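Phone cases and patience: Riddale workshop puts two hand-held grippers through their paces

Anyone who has ever tried to pick up a phone case while wearing oven gloves will have some sympathy for the people at the Riddale workshop, who have spent a good part of March finding out which of their hand-held grippers copes best with small, slippery, everyday things. I went along on Wednesday, meaning to stay for half an hour, and was still there when the kettle went on for the third time.

The comparison is the work of Soledad Becerra, who has run the bench at Riddale since it moved into the old Porkau building, and Takeshi Nishimura, who looks after the software side and keeps the results sheet. They are weighing up 2 sets of fingers for the same tool, which a person holds by the handle and works by hand. One set is called the Bastico and the other the Hattori, and both have their supporters in the building (I was warned not to ask at lunch).
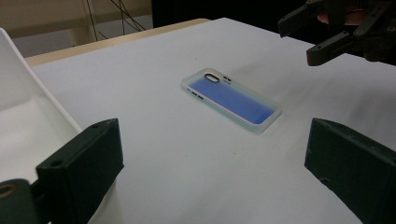
Soledad told me she likes a phone case as a test piece precisely because it looks so easy. "It weighs next to nothing, it bends a little, and when it's lying flat there is hardly any edge to get hold of," she said. "A person does it without thinking. With two stiff fingers you have to think about it quite a lot!"

The routine itself is simple enough to follow, even for a visitor with a biscuit in one hand. The case starts on a white-topped table, the operator takes a gripper in each hand, and the aim is to get the case into a plastic container without dropping it or dragging it over the side. Then it all goes back to the beginning, and off they go again. Takeshi marks down each attempt as a clean pick, a fumble or a drop, and he is a strict marker -- a case that lands in the right place after a wobble still goes down as a fumble.

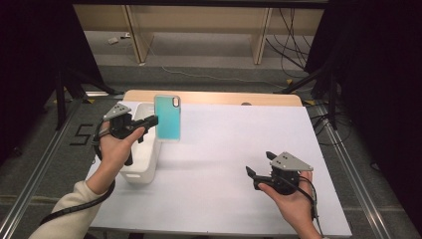 At the Riddale table: a gripper in each hand, with the turquoise case beside the white basket.

By the time I arrived they had logged 975 attempts with the Bastico fingers, of which 908 had gone down as clean. The Hattori set is only partway through its turn, and Takeshi very politely refused to let me see the running total, saying that half a result is worse than none. He did say that the Hattori fingers seem kinder on the wrist over a long session, and that both of them have noticed it separately, which he found more persuasive than either of them noticing it alone.

Soledad's own worry is about the second hand. Most of the fumbles, she thinks, come when one gripper gets in the way of the other near the rim of the container, and she would like to try the whole thing again with the container moved further from the operator. That means another long stretch at the table, and she seemed perfectly cheerful about the prospect.
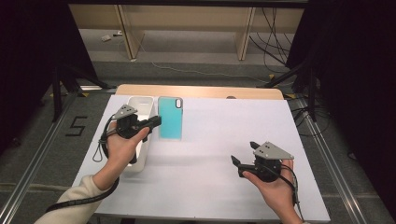 What happens next

The Hattori attempts should be finished before the end of the month, after which the two sets will be compared side by side and the figures pinned up in the corridor. Visitors are welcome to watch on Wednesday afternoons from two o'clock. Please ring the side bell, as the front one has stopped working, and do bring something to go with the tea.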